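Geddes Hall Swap Day - Questions We Keep Getting

Updated January. If your question isnt here, ask at the door or email the swap desk. Elsa Turunen reads the inbox, usually evenings.

When is it?

Saturday. Doors at 9:30 for drop-off, 11 for swapping. We close the tables at 2 and need everybody out by 3.

Where?

Geddes Hall, the side entrance on the parking lot, not the big front doors. Front doors stay locked. Knocking does not help, we can't hear you.

Is there parking?

Yes, 50 spaces. They fill up by 10:30. Overflow is the gravel lot behind Dallero Hardware, fine with them as long as you stay off the loading side. Street parking OK on the north side only.

What does it cost?

$2 per household. Cash if you can. Card reader works when it works.

What can I bring?

Toys, puzzles, board games, craft supplies, kids' books, small kitchen stuff, tools that fit in one hand. Clean, complete, working. Puzzles with a missing piece go in the craft pile, so write "missing piece" on the box and don't tape it shut.

What can't I bring?

Car seats. Cribs. Bike helmets. Mattresses. Anything with a recall on it. Opened food, medicine, paint. Big furniture, we have no way to move it. No clothes this time either, clothes get their own day in spring.

How does the point system work?

You drop off, we count, you get tickets. One ticket per ordinary item. Board games and tools are two. Books are one ticket for a stack of three. Spend tickets on whatever you want at 11. No change given, no trading tickets for cash.

Do leftover tickets carry over?

Yes, to the next swap only. After that they're scrap. The color changes each time so please dont bother with the old green ones.

I have nothing to bring. Can I still come?

Yes. Everyone gets 2 free tickets with the entry fee. Come after noon if you just want to browse, it's calmer.

How should I pack my stuff?

Open bins or shallow boxes. Bags are a pain, everything ends up at the bottom and we have to tip it all out. Low sides are best so the sorters can see what's in there. Name on a piece of masking tape if you want the bin back. Bins with no name get used for the next swap.

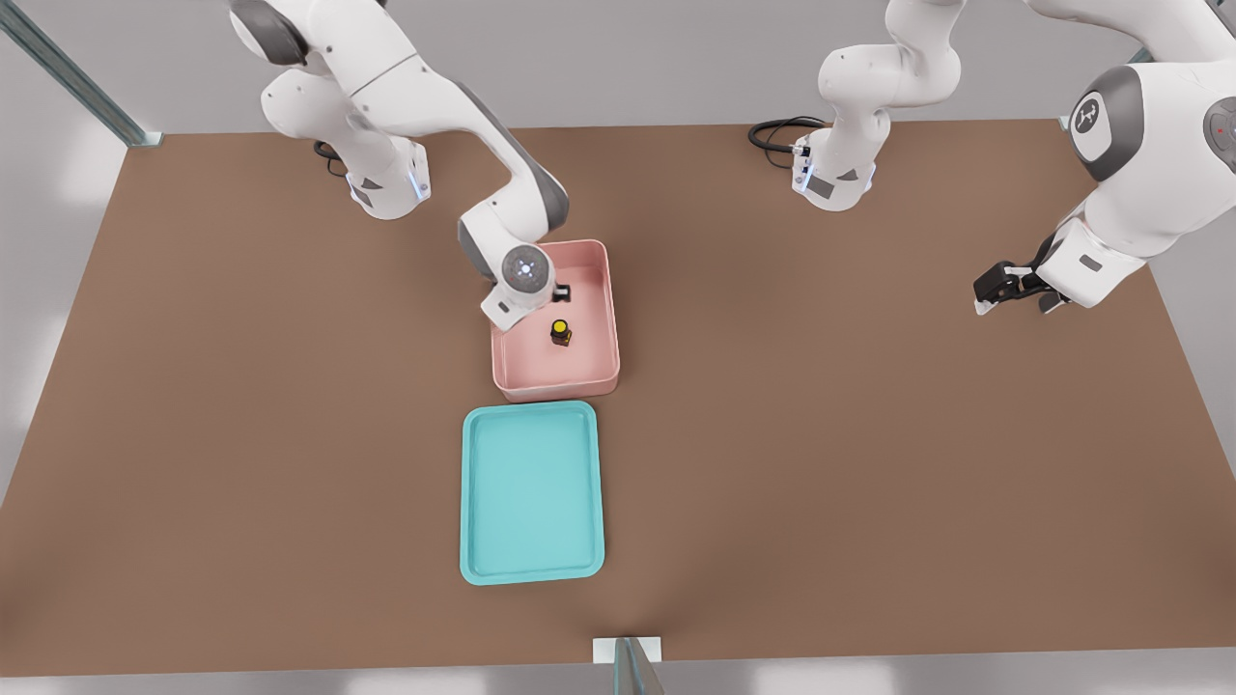
Pink bin on the sorting table.

Bins left after 3 go in the hall closet. You have until the following week to pick them up, then they're ours.

Can I drop off early?

Thursday and Friday nights no longer, sorry. It got out of hand. Saturday morning from 9:30 or nothing. Please don't leave boxes at the side door overnight, last time it rained and the whole lot went to the dump.

Who decides what gets turned away?

Whoever is sorting. If they say no it's no. You can take it home or put it in the recycling yourself, blue dumpster, left of the steps.

Do you test electronics?

We plug it in. If it lights up or makes the right noise it goes out. Battery toys need batteries in them or we can't check, and untested ones go back to you. No guarantees on anything, and no returns.

Can I reserve something?

No. Not for your sister either.

Are kids allowed?

Yes, with a grown-up. The play corner is at the stage end, not supervised. Strollers are OK before 11, after that please fold them, the aisles are tight. The hall limit is 159 people and we do stop the line when we hit it. One out, one in.

Is it accessible?

Ramp at the side entrance, restroom on the same level. Quiet half hour from 1:30, music off. Need a chair, just ask.

Is there food?

Coffee and rolls from Cergate Bakery until they run out. Bring your own mug, it's 50 cents off. Please no drinks near the book tables.

Can dealers come?

Not before noon. One ticket strip per person, same as everyone. If you're clearing whole tables we will say something.

What happens to what's left?

Books to the Nuvar Street school. Toys and games get boxed for next time if they're decent. Rest gets recycled. We do not deliver and we can't hold a pile for your group unless you wrote to us before Saturday.

I lost something there. Who has it?

Check the shelf by the coat racks first. Right now there's one gray mitten, a set of keys on a red cord, and a lunch box. Then email Elsa.

Can I help?

Yes please. Setup is at 8, sorting 9:30 to 11, cleanup from 2. Pick any one. Helpers swap at 10:45, before the doors open to everybdy else. Wear shoes you can stand in.

What if it snows?

We go ahead unless the lot isn't plowed. Decision by 7 am, posted on the front page of this site and on the side door.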